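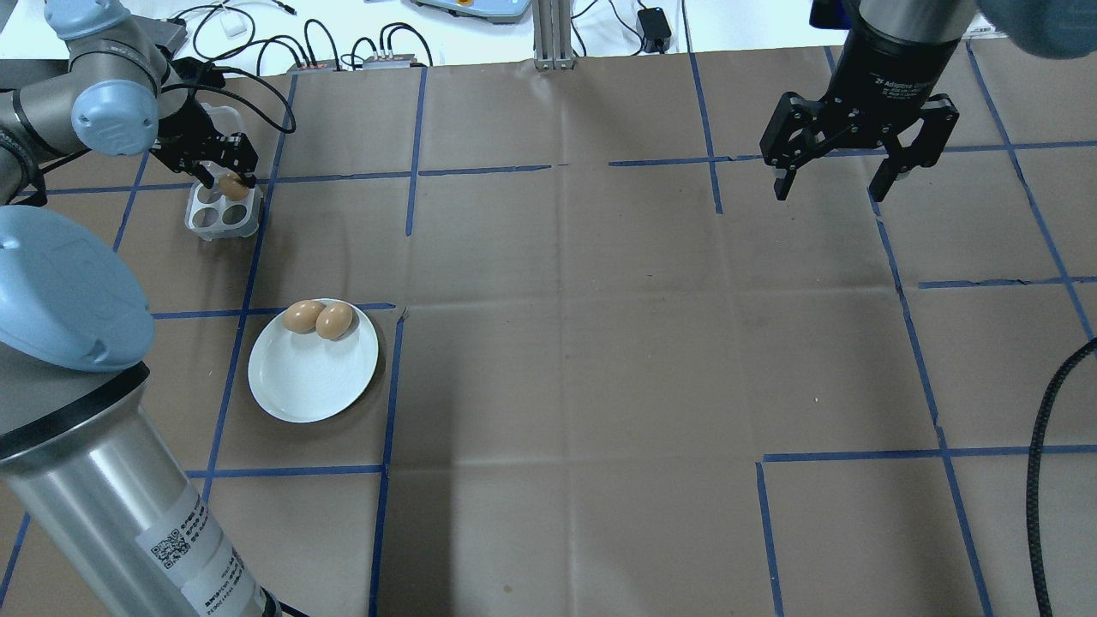 Rekha Kashyap wrote in to say my September electricity figures for the chest freezer couldn't be right, as her own unit, same size, draws a good deal less. She is comparing a garage with a heated kitchen, but she has a point about the meter.

I replaced the old plug-in meter with a Vindine in October. Over the first full billing period the freezer logged 287 watt-hours on its best day. The old meter rounded up at low load, and a compressor that idles most of the day spends a lot of time at low load.
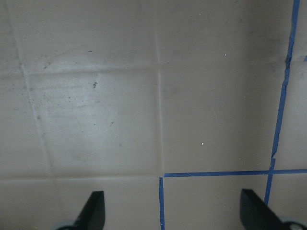
Grout lines and blue tape, close up.

The procedure has not changed. Reset the meter, leave the lid shut overnight, then read at the same hour each morning. I log to a text file. The file is now 2,151 lines long and covers both freezers and the dehumidifier.

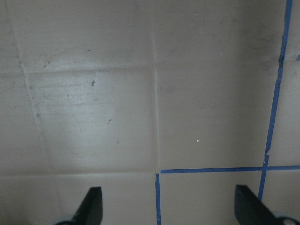 Does defrosting change the reading?
Only once the ice is thick enough to hold the lid off its seal. Thin frost on the walls made no difference I could measure.

Satish Pant suggested filling the empty space with water bottles. I tried it with the Rerkholm, the smaller of the two. Daily use stayed the same, and the compressor ran in longer, less frequent cycles.

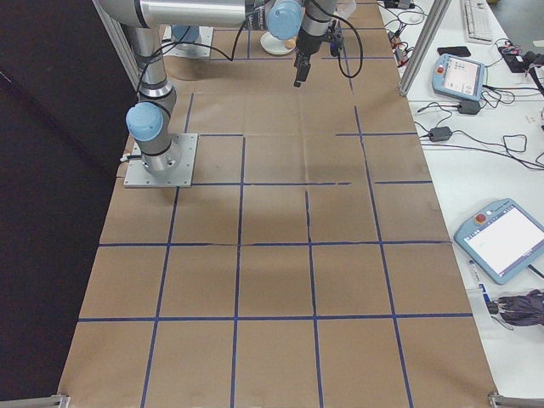

The longer cycles do matter for the start-up surge, which the meter puts at up to 1,000 watts. On a small inverter that is worth knowing. I will repeat the test with half as many bottles and post the log.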